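Bláthnaid Hegarty
Notes on a Drulden Calovus, 95,000 miles, front-end noise

1/ Clunk from the left front at low speed, mostly over driveway lips and parking lot seams. Steering is straight, no pull, tires wearing evenly. Writing down the order I checked things in.

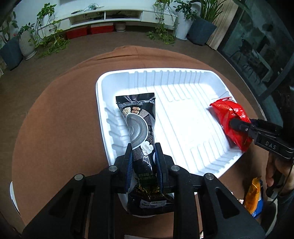
2/ Sway bar end links first. Wheels on the ground, hand on the link, helper rocks the body. Left link had play at the lower joint. Right link tight. Replaced both.

3/ Clunk reduced, still present on full lock. Only turning right, only below walking pace.

4/ Strut mount next. Hood open, fingers on the top of the mount, wheel turned lock to lock with the engine running. Left side binds and then releases. You can feel it before you hear it.

5/ The left mount has an upper plate and a separate bearing. Drulden sells them together. Urau sells the bearing alone for less. I bought the assembly, 186 dollars for one side.

6/ Spring compressor from the parts store loan counter. Check the threads before you leave the store. The first one I was handed had a bent hook.

7/ Old bearing: grease gone, rust on the race, one flat spot. Dust seal split on the side facing the firewall.

8/ Center nut goes on with the spring still compressed. Final torque with the car's weight on the wheels. Mark the spring seat position first or you will be doing it over.

9/ Before and after, same parking lot: clunk on every right lock before, none after. Drove 100 miles since, including 2 gravel roads. Quiet so far.

10/ Someone asked about the Ra trim. Different strut, same mount going by the catalog. I have not had one apart, so check the part number against your own car.

11/ Alignment is booked for April. The right side mount is original and still turns freely. Leaving it alone.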